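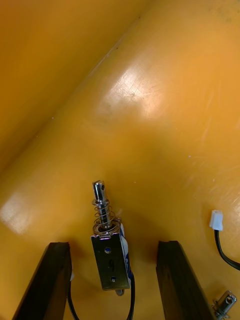 Wing-yan Fu wollte gleich zu Beginn wissen, ob man den Abend mit der Komikerin nicht doch wieder ganz ohne Moderation laufen lassen könne, das Publikum habe sich beim letzten Mal über die langen Überleitungen eher beklagt. Darüber wurde dann ausführlich und sehr freundlich gesprochen, noch bevor wir überhaupt bei der Tagesordnung waren.

**Protokoll der Programmsitzung, Kleinkunstreihe »Umora«**
4. März 2021, per Videokonferenz

## 1. Rückblick auf den gestreamten Abend

Es haben 391 Haushalte zugeschaltet, was uns alle sehr gefreut hat, auch wenn der Ton in der ersten Viertelstunde bei manchen ein wenig hinterherhinkte. Frau Lamptey berichtet, dass ihr Solo vor leerem Saal eine eigentümliche Erfahrung war: Sie habe nach jeder Pointe unwillkürlich auf das Lachen gewartet und sich dann gewundert, wie lang eine solche Pause werden kann. Wir haben vereinbart, dass beim nächsten Mal wenigstens das Team hinter der Kamera hörbar lachen darf (wenn es denn lachen muss, bestellt wird nichts!).

Die Zuschriften waren überwiegend herzlich. Mehrere Gäste wünschen sich nach der Vorstellung ein Gespräch mit den Auftretenden – gern kurz und gern mit einem Glas in der Hand, jeder bei sich zu Hause. Der Vorschlag wird angenommen, das Gespräch soll 17 Minuten dauern. Die krumme Zahl stammt von Wing-yan Fu und hat allen sofort gefallen.

## 2. Gastspiel im Oktober

Das Duo Muvura hat grundsätzlich zugesagt. Die beiden möchten ihr zweisprachiges Programm über Familienfeiern spielen, von dem wir einen Ausschnitt gemeinsam angesehen haben. Es gab dazu viel Zustimmung und eine kleine, durchaus lebhafte Debatte, ob die französischen Passagen übertitelt werden sollen. Wing-yan Fu spricht sich dagegen aus, weil dann alle nach oben lesen und die Mimik verpassen. Frau Lamptey würde lieber eine kurze Einführung auf Deutsch vorausschicken. So wird es dem Duo nun vorgeschlagen, die Entscheidung bleibt selbstverständlich bei den Künstlern.

Als Gage sind 2.000 Euro vorgesehen, die Reisekosten kommen hinzu. Gespielt würde im Saal Prarnero, sofern bis dahin wieder Publikum hineindarf. Andernfalls weichen wir auf den Stream aus, und die Gage bleibt dieselbe. Darauf legten alle großen Wert. 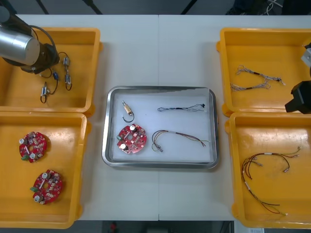 ## 3. Plakat und Ankündigung

Zwei Entwürfe lagen vor. Der erste mit dem großen Porträt wirkte vielen zu ernst, der zweite ist vergnügter, nur die Schrift müsste kräftiger werden. Wing-yan Fu spricht noch einmal mit der Grafik und schickt die neue Fassung herum.

## 4. Verschiedenes

Die Frage nach der Moderation wird vertagt. Frau Lamptey bittet darum, Interviewanfragen der Presse künftig gesammelt weiterzuleiten, am liebsten mit Rückrufnummer, das Telefon sei ihr nach all den Bildschirmen doch das Liebste.

Der nächste Termin wird per E-Mail abgestimmt.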